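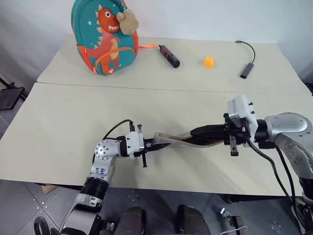 Gerkis held its fan open day in May, at the rehearsal rooms the band rents behind the old Noltader cinema. Tickets were limited to 108 and there were 700 names on the waiting list, so the queue was in place by nine in the morning. The merchandise is still aimed at teenagers, but plenty of the crowd came as families, and a teal child's backpack with a red-orange dinosaur on the front would not have looked out of place in the line.

The tour took 28 minutes per group. We saw the drum room, the small studio where the *Asard* album was recorded, and a corridor of framed tour posters. Photos were allowed everywhere except the studio.

The question session came after lunch. The band said the rumoured split was wrong and that a joint single with Joo is finished. They would not give a release date. Asked about the argument at last year's awards, the singer said it had been settled by text the same night.

They played four songs, three old and one new. The new one has no title yet and is slower than anything on *Asard*. Sound at the back was muddy, and the people by the doors missed most of the talking between songs.

Signed posters sold out before two. The café took cards only. Noltader station is ten minutes away on foot, and the last group was out by half past four.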